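Subject: Re: [hiteslow-robotics] Shelf task for the spring demo

On the shelf task, the group lead wrote:

> Hi all,
>
> Good news first. The arm is bolted down, the new fingers are on, and the Hoven controller talks to the laptop without dropping out every ten minutes. Thanks to everyone who stayed late.
>
> I'd like us to commit to the full shelf task for the demo in March. That means packets of pasta lying on the worktop, arm picks them up one at a time and puts them on the shelf. The students have been collecting demonstrations by hand-guiding and we should have 2000 of them by the end of term. Kotthorpe managed something very similar last year with fewer than that, so I don't see why we can't.
>
> Can people reply with objections before we book the hall?
>
> Nuala Foley

You asked for objections, so I've got a few. I'm not against the task. I'd like it to work, and I'd like the second years to have something to put in their reports besides a list of things that nearly did.

**The number of demonstrations**

I don't believe 2000 means very much by itself. I went through a pile of the ones we have so far and a great many are the same move: same packet, same angle, same person's wrist. If the last thousand look like the first thousand we'll have a model that is very good at one packet in one place. Kotthorpe's write-up has the same gap. They give a success rate and a video, and the video is cut between every pick. I asked their team at the Yakubu meet-up how often they moved the packets between runs and got a rather long answer with no figure in it.

I would sooner have 1000 where somebody has properly shuffled things about, packets turned over and crossing each other, than 3000 of what we've got now. I know that's slower and duller to collect. It could be shared out, half an hour each, and written on the sheet by the door so we can see which layouts have been done.

**What we count as a success**

At the moment a run is marked good if the packet leaves the worktop. I only found this out by reading the script. So a packet that gets lifted and dropped again on the way up is a pass, and so is one that is pushed off the far side. Please can we agree it has to be on the shelf, let go of, and still there when the arm is back home. The numbers on the noticeboard will go down. Better they go down now than in front of the parents.

I'd also like the resets recorded. If a student reaches in and nudges a packet so the fingers can get round it, that run is spoiled and should say so.

**The packets themselves**

Spaghetti is an awkward thing to start with. The packets are long, they sag a bit when held off centre, and the film is shiny enough that the wrist camera sees the ceiling lights in it. Lying next to each other they leave very little room for a finger to go down between them. The red and blue ones side by side are the layout I'd test first, with the narrow one to the right of them, and the big yellow Pastatime packet stood off to the left where the arm has to keep clear of it.
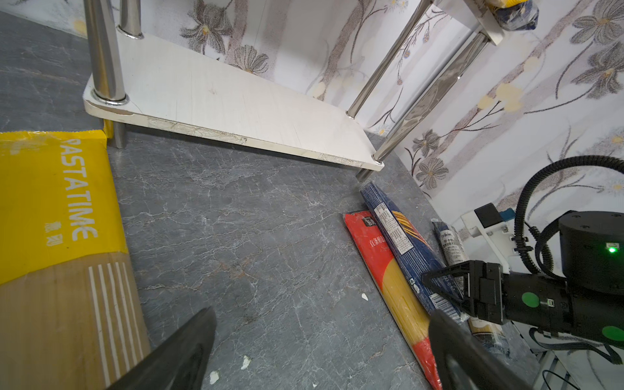
**Things I'd want done before anyone books the hall**

1. Change the success check in the script as above. I can do this, it's an evening's work.
2. Keep back a set of layouts that never go into training. Two people pick them, and they don't tell whoever is doing the training.
3. Run the current model on those, with no nudging, and post the result to this list whatever it is.
4. Wipe the worktop down between sessions. Crumbs on it show up in the wrist view and I don't want the model learning them.
5. Have a smaller demo ready. One packet, one shelf board, done slowly. If the full task isn't there by the end of February we show that and say so.

On point 5, I know some of the students will be disappointed. Last year's lot were more disappointed when the line follower went under the stage curtain — and that one had worked every time in the lab, as we were told.

I could be wrong about the demonstrations. If someone has trained on half of them and compared it with the full set, send me the plot and I'll stop going on about it. I looked in the shared folder and there was only the loss curve, which goes down nicely and tells us nothing about pasta.

One question for Nuala: is the Hoven arm ours through to the summer, or does it go back to Hiteslow at Easter? The booking form says one thing and the label on the case says another. If it's Easter then the order of the list above matters a good deal more, and I'd start with 3.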